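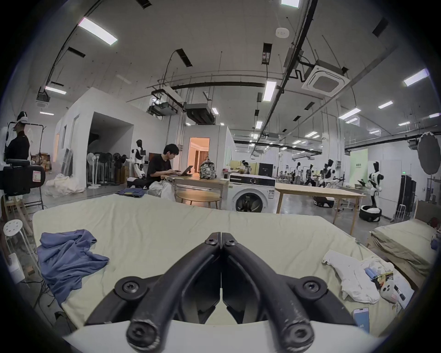
2 min read

Mernetti is a video blackjack game from Koval, and I've had such a good time with it that I kept going back after I'd finished my notes! You play up to three hands against one dealer, and there's a side bet called Prerus that pays when your first two cards match the dealer's upcard in suit. It doesn't land often (I went nearly 50 rounds without one), but it's great fun when it does.

The table is clear and quick to get round. Chips sit along the bottom, the rebet button is exactly where your thumb wants it, and you can turn off the dealer's voice, which I did after a while. Splitting is allowed once per hand and you can double on any two cards, so there's plenty to think about.

I played with free credits on the Eltcombe site and was up to 3085 at my best, before a run of poor splits brought me back to earth. My one grumble is the history panel, which only goes back 24 hands. I'd love a longer one, and a slightly bigger font on phones too.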